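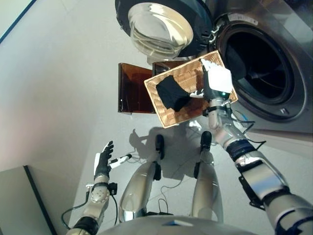 **Figure 3.** Head camera view during the loading task. The right hand holds the tray by its rim near the drum opening; the left hand is open.

### 4.2 Tray pose and door state

The planner needs two things before it will release an arm motion towards the drum: the pose of the tray and the state of the door. Both come from the head camera. We did not add wrist cameras for this work, as the Verkano controller has only one image input that is synchronised with the joint readings.

Tray pose is estimated in two stages. The first takes the hand pose from forward kinematics and assumes a fixed grasp on the rim. The second corrects this with the outline of the tray in the image. The correction matters most when the tray is tilted, because the grasp can slip and the kinematic estimate then puts the far rim too high. The low rims give a usable edge against a grey floor but a poor one against a tan or brown background. Where fewer than 80 edge points are found, the second stage is skipped and the planner widens its safety margin around the tray.

Door state was harder. Our first detector, trained on the Somboon set, looked for the round glass window and took its centre as the door position. With the door swung open and the camera looking steeply down, the window and the drum opening can both appear as large circles side by side, and reflections on the curved glass produced false edges. We replaced it with a segmentation model that labels the door, gasket and drum interior separately. It was fine-tuned on 2,000 frames labelled by hand. The door counts as open only if the gasket is visible and the door region does not cover it.

Clothing in the tray is treated as a single region with no attempt at naming the garment. Dark cloth on a pale tray is found easily. Dark cloth inside a dark drum is often lost, so the check for a completed transfer looks at the tray and ignores the drum.

The collision model includes an open detergent drawer as a fixed box. An earlier version of the Gestden planner left it out and proposed paths for the tray that passed through it. We reran all 396 logged start poses with the box added. Planning took longer from poses low on the left side, where the elbow has little room, and was otherwise unchanged. The settings are given with the Tonix configuration files.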